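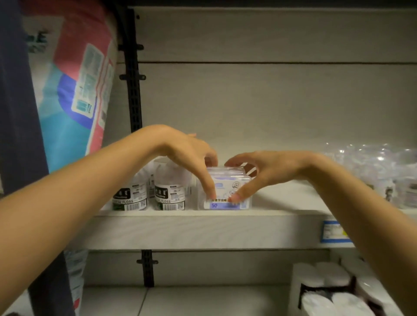 Incidencia 400 – Estante de higiene bucal, tienda Skudbridge
Abierta por: Naheed Mughal
Estado: reabierta (2.ª vez)

9:10. El sistema insiste en que los palillos con hilo van a la izquierda de los botes de hilo. El estante opina lo contrario.
9:31. Saqib Abbasi reimprime el planograma. Sale igual, pero más torcido.
11:00. Manda el estante: palillos a la derecha. Falta corregir la ficha. Asignado a Maham Memon, que está de vacaciones hasta agosto.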